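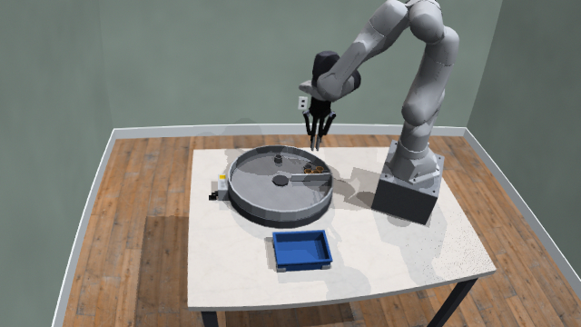 Namura Cell, Simulation Notebook
Entry dated 2026-04-22
Recorded by: Zohreh Akbari
Subject: Gripper contact with tray divider, physical cell, and failure of the simulated cell to predict it

1. Status

The physical Namura cell is locked out. The lockout tag is held by Behrouz Nouri and is not to be removed by anyone else. The simulated cell remains available for investigation, but no trajectory generated from it may be exported to the physical controller until section 6 is signed off. This applies to trajectories already in the shared folder as well as to new ones.

2. Event

During a supervised trial of the ring pick sequence, the physical arm was commanded to move from a grasp on the left of the tray divider to the parts on the far side. The fingertips struck the top edge of the divider on the way across. The controller registered the contact and entered a protective stop. Aiman Pangaribuan was at the operator station, outside the marked boundary, and pressed the emergency stop as well. There was no injury. The part in the gripper at the time was dropped into the tray and was recovered.

The arm was in reduced speed mode. At production speed the damage to the fingers would very likely have been greater, and the report to the site safety office says so.

Damage noted on inspection:
Left fingertip pad scored across its lower face. Replaced from stores.
Divider bent toward the right wall of the tray at its inner end. Tray withdrawn from use.
No visible damage at the wrist. Wrist joint calibration to be repeated regardless.

3. What the simulation had shown

The same sequence had been run 7 times in the Ruritz scene before export, with no collision reported in any run. The scene was reset this morning to its start state and compared against the cell layout drawing. The arm is on its pedestal at the right rear of the table, with the gripper pointing down over the rear of the round tray. The divider runs from beside the hub toward the right wall, with the orange-brown ring parts grouped behind it. The blue bin is empty at the front. All placements agree with the drawing.

The layout was therefore ruled out early, and attention moved to what the planner is given to work with.

4. Findings

4.1 The divider is present in the visual model of the tray and absent from the collision model. Tymofii Shevchuk displayed the collision bodies alone and stepped the arm through the exported trajectory. The tray floor, outer wall and hub were all there. The space occupied by the divider was open, and the fingertips passed directly through it.

4.2 The omission dates from September, when the tray was re-imported with a simplified collision mesh to reduce planning time. The simplification tool discards bodies thinner than a set limit. The divider fell below that limit. The import log does contain a warning to this effect. It was written at the lowest message level and was not displayed in the console.

4.3 The earlier pick sequences did not cross the divider. Each worked on one side only and retracted to full height before leaving the tray. The sequence under trial was the first to use a low transfer, introduced to save cycle time.

4.4 The low transfer was planned with the fingertips 9 mm below the top of the divider at the crossing point. The planner considered this free space. A reviewer watching the rendered playback from the standard viewpoint would have had difficulty seeing the overlap, as the fingers are behind the divider for part of the motion. I reviewed that playback and approved it.

5. Tests carried out today

5.1 Divider restored to the collision model as a separate box body. The exported trajectory was replayed without change. The simulator reported contact at the same waypoint as the physical event.

5.2 Planner run again from the same start and goal. It returned a path over the divider with adequate clearance. Planning time rose, but remains within the limit set for the cell.

5.3 Contact threshold on the simulated gripper reviewed. It was found set to 70, where the Stedix commissioning sheet calls for a lower figure. This did not cause the event but could have hidden a light touch. Corrected in the scene file. Mojtaba Tabrizi is to establish when the value was changed and by whom, for the record only.

5.4 Bin and pedestal collision bodies checked against their visual models. No discrepancy. The white device beside the left wall of the tray has a collision body that is slightly oversized, and this has been left as it is.

6. Conditions for return to service

a. Every object in the scene to be displayed in collision view and compared with its visual model. Two persons to sign. (Shevchuk, Akbari)
b. Import warnings concerning discarded bodies to be raised to error level, so that the import stops. (Shevchuk)
c. Low transfers inside the tray withdrawn from the approved motion list pending a clearance rule. (Nouri)
d. Replacement tray to be measured after fitting and the divider height entered in the scene. Ghasemi has quoted for the tray, and the order is with purchasing.
e. Wrist calibration repeated and filed. (Pangaribuan)
f. First 3 physical runs after release to be made without parts, at reduced speed, with the hold-to-run device in use.

7. Open points

Whether the two other cells that use the same import tool have lost thin bodies in the same way. Their owners have been notified in writing and asked not to export until they have checked. One has replied.

Whether rendered playback should continue to count as a review step. Nouri's view is that it should be kept but may no longer be the only step. To be settled before item c is closed.

Scene file saved under a new revision. The faulty revision is retained, write protected, in the incident folder.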